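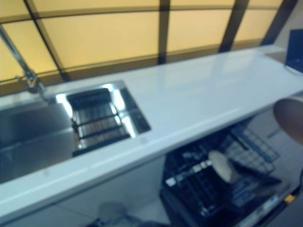

esi_essien
Our plate task is stuck and I'd like a second opinion on how to record the demos. We teleoperate with a headset and gloves on a kitchen set from Dedell, moving plates between the sink rack and the dishwasher. With the dishwasher open and its rack pulled out next to the sink, the operator has to keep the arm clear of the rack and the counter edge at once. We have 100 demos so far. The policy reaches fine but lets go early, and the plate leans on the wrong tine.

rackjaw18
Who recorded them? If it was more than one person, split the set by operator and train on each half. Our early releases all came from one guy who opened his hand before he stopped moving.

esi_essien
Two of us, me and Salamatu Agyeman. She starts every demo from a set pose, hand open over the counter. I start wherever the last one ended.

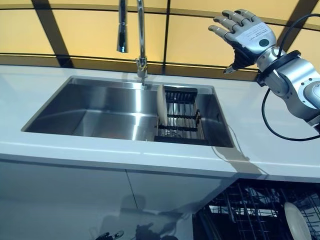
Open hand, palm down, next to the sink.

rackjaw18
Then fix that first. Same start pose for both of you, and hold still for a second before letting go.

lametti_user
I disagree on the start pose. If every demo begins in one spot the policy won't know what to do anywhere else. We had 594 demos on a Lametti arm, all from home position, and it froze whenever we bumped it. Vary the start, keep the release strict.

S_Agyeman
Salamatu here. Varying it is fine with me, but then it should be on purpose and written down. I also think two plates in the sink rack is too hard for now. When they tip toward each other the rims nearly meet and I can't tell through the headset which one I'm closing on. 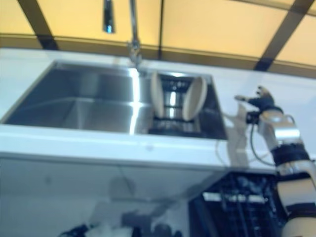
Re: hand guiding instead?

tinesandrims
Has anyone tried moving the arm by hand for the last part? We do that on the Skatex and the release is much cleaner. You feel the plate touch the tine.

rackjaw18
You also get your own arms in the head camera. I wouldn't mix the two kinds of data.

tinesandrims
We crop it. Works for us.

esi_essien
I'd like to stay with remote control. The part I want to redo is the last few inches over the dishwasher. The plate should come in on edge, stop above the rack, and only then go down.

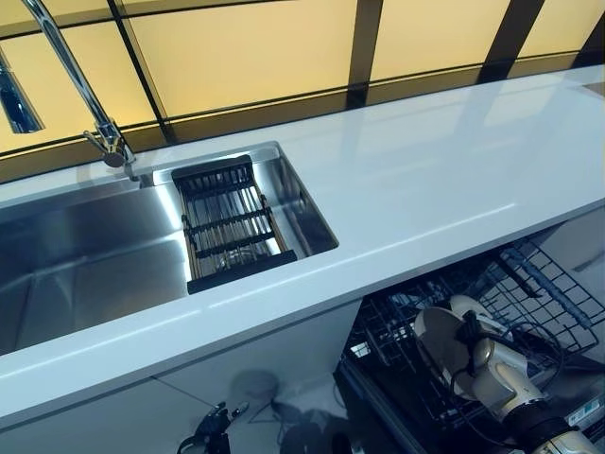 My plan is 30 new demos of only that part, one plate at a time, with the pause before release. If the early letting go stops, I'll add the full task back in. Salamatu and I will each do half.

lametti_user
Keep the bad ones in a separate folder. Asamoah has a script that plots finger opening against wrist speed and you'll want something to compare with.

esi_essien
Will do. Is the script on the shared page or do I have to ask for it?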